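Color and Sorting in Small Objects
Handout 2, Introduction to Display and Arrangement
Instructor: Yao-tsung Chou, Brornmont

Welcome back! Last time we talked about color on a flat page, and today we get to my favorite part of the course, which is color on things you can pick up. Bring your notes on hue and value, because you'll want them.

1. Matching the dish to what's in it

Put a bright strip in a dish of the same color and the eye reads them as one family right away. Try it with a contrasting strip afterward and see how much more the strip jumps out (it's a big difference!). Clear-tinted dishes are wonderful for this, as the table shows through and warms everything up a little.

2. Size and rank

A large round object next to several small ones will always look like the boss. You can soften that by giving the big one a quiet color. Gray is great here. A muted rose also works, and I'd love to see somebody try a mustard.

3. Spacing

Leave more wood than you think you need. Beginners crowd the middle, then wonder why the corners feel dead. Push a few pieces out toward the corners and let the center hold one item with some pattern on it.

4. Putting it together

Look for the three ideas at once: same-color pairs, one dominant bowl, and corners that are doing some work. The teal dish with the wavy blue fish shape is the one I keep coming back to.

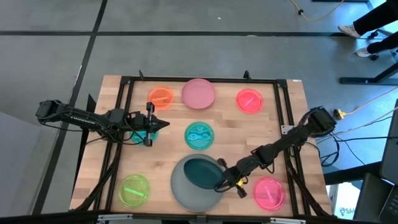 5. For next time

Lay out your own set on a plain surface, using dishes, lids, saucers, whatever you have at home. Write 100 words on where your eye goes first and why. Then swap the positions of 2 pieces and write a few more lines.

Reading: Yu, page 47, the part on round shapes. It's short and really good.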